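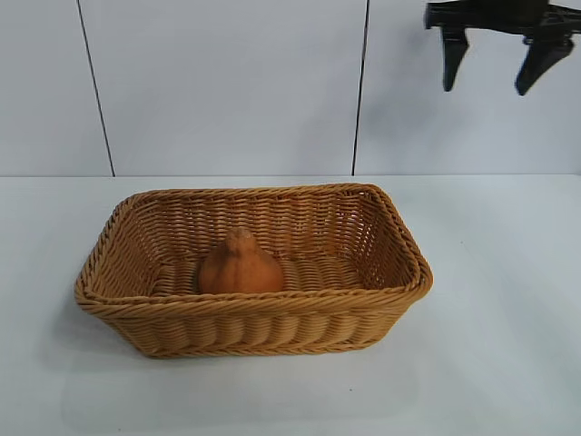
Figure 9.1 A small orange gourd in a woven basket.

Chapter 9
What the Date Stone Says

Most old chapels carry a date somewhere, and most guidebooks copy it down. The trouble starts when the date is taken to be the age of the building. In this chapter we look at the chapel at Stondham and ask how much of its usual story can be trusted. The answer is less than the signboard by the gate would have you believe.

The signboard gives the chapel a founder, a year and a length of 190 feet. The length is plainly wrong. A building that long would run across the lane and into the field opposite, yet the figure has been repeated in every parish leaflet since the board went up. Uldis Lill, who measured the walls for his survey of the district, thought the painter had copied the length of the churchyard wall by mistake. He may be right, but he had no more proof than the rest of us.

The founder is harder to deal with. A carved stone over the west door names him and says he "made this house". Made can mean several things. It can mean that he paid for the whole building, or for a new roof, or only for the doorway in which the stone is set. The mortar round the stone does not match the mortar in the wall on either side, and the arch beneath it has been cut back to make room. Someone put the stone there after the arch was finished — how long after, we cannot say.

Then there is the tower. Local histories call it the oldest part, mainly, one suspects, on the grounds that it looks it. Thick walls and small windows prove very little. The masons at Fasach, a day's walk to the north, were still building in that way long after fashions had changed elsewhere, and the tower at Strobel, which looks older than either, has a dated timber in its lowest floor that upset everybody's reckoning.

Cristian Alvarado's account of the accounts (the pun is his) lists 1,917 entries in the chapel's building book. Only nine mention the tower, and all of them concern repairs to the lead. Silence in a ledger is weak evidence, though it has often been treated as strong.

Before reading on, write down what you would accept as proof of a building's age. Keep the list by you. Section 9.1 begins with the west door and its stone.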